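November 10, 2019
Gripper notebook, Tamby bench

Long one today, so I'm writing it up before I forget which fix went with which problem. Wafula is picking this up while I'm away and he'll want the messy version, not the slide version.

Where we'd got to: the hand-held gripper demos are meant to teach the policy when to stop closing. In August we labelled that moment by hand, scrubbing through each clip and marking the point where the fingers stopped moving. Lamisi and I both did the same batch and our marks didn't agree nearly as well as we'd hoped, especially on anything with foam give in it. The fingers stop, the pad keeps squashing a bit, and then you're arguing with yourself over which bit counts as "closed".

So Citlali's idea was to ditch the hand marks and get the closing point from finger width alone. Smooth the width signal, take its slope, and call it closed when the slope stays flat for 5 samples in a row. Dead simple. I was sceptical (sorry, Citlali) but it's been much better behaved than I expected.

Ran it over the whole Akpalu set this morning, 495 demos. It flagged 54 as "no clear closing point", and I sat down with a cup of tea and went through every one of them. Most were fair cop. Somebody closes, changes their mind, opens a touch and closes again, and the slope goes flat twice. A few were demos where the person closed so slowly that the smoothing ate the whole thing. Those are fixable, I reckon, by making the window depend on how long the demo is, but I haven't tried it yet.

Cans are the fun ones! Rigid body, round sides, soft pads, so nearly all the give you see in the width trace should come from the foam. They're also where the wrist view gets awkward, as the can is so close to the lens that it eats up most of the picture and the tracker has very little background to hang on to.
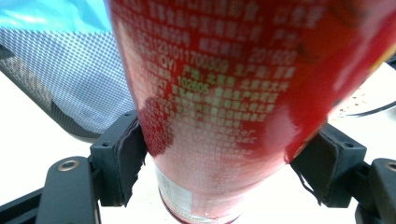 Which brings me to the tracking business. Shahab had been masking out the fingers before running the pose estimate and leaving everything else in, including whatever's being held. Fine for a sponge or a peg. With a big held object covered in print, the tracker loves the print — heaps of lovely corners — and the print moves with the gripper, so the estimate decides the gripper is hardly moving at all. You get these sulky little flat trajectories that look like the arm fell asleep halfway.

New rule as of this arvo: once the closing point is found, mask the held object too, from that sample until release. It's a bit circular to use the width signal to decide what the camera's allowed to look at, and Etornam pointed that out straight away, but the width comes off a separate sensor so I'm comfortable with it. Reran 70 of the can demos this way. The sleepy trajectories are mostly gone. The leftovers are ones where the mask leaves hardly any background, and I don't think software is going to save those.

Another thing I want written down: the foam matters more than I'd been giving it credit for. As it wears, the width at closing drifts for the same object. The Clidness script treats that as a different grip, when really it's the same grip on tired foam. I've asked Lamisi to log pad changes in the Stumier sheet from now on, with initials.

To do, in no particular order:
Window length tied to demo length, rerun the flagged ones.
Can Shahab please push the mask change to the shared branch, I've only got it locally and it's held together with string.
Compare old pads and fresh pads on the same can, same person holding the tool.
Ask Citlali whether double closings should be split into two demos or chucked. I lean towards splitting.

Wafula, the plots are in the Akpalu folder under "width_slope". Ignore the ones ending in "old", the axis is in the wrong units and I haven't got round to deleting them.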